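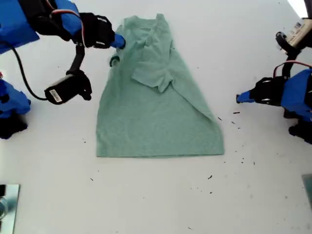 Thanks so much for thinking of Jiroritz when you clear out your closets! We get a lot of the same questions in the mail, so we've gathered them on one page – grab a coffee and have a look. The big one is whether you need to fold everything first, and no, you don't, though it does help us. A T-shirt with one sleeve tucked in and the folding only partly done, like the green one on the white table, is perfectly welcome.

What do you take?
Clothing for all ages, bedding, towels and curtains, as long as it's clean and dry. Small holes are fine, and so is a missing button (we have jars and jars of them).

How big can my bag be?
Please keep it under 26 pounds. If you have more than 6 bags, call ahead and we'll make room by the back door.

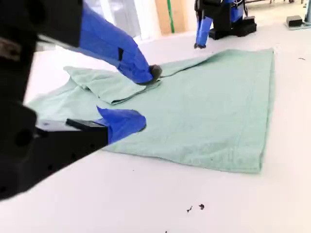 Towels and sheets that are past their best can go in a separate bag marked "linens." Those go to animal shelters, where a stain or a frayed edge bothers no one at all, so please don't toss them out on our account!

When can I drop things off?
The front desk opens at 8 in the morning, and the bin on the Femness Street side is open at all hours. In September we get very full – back-to-school time, you know – and you may find the bin locked for a while until we catch up.

Can I get a receipt?
Of course, just ask at the desk while you're there. We can't write one for items left in the bin.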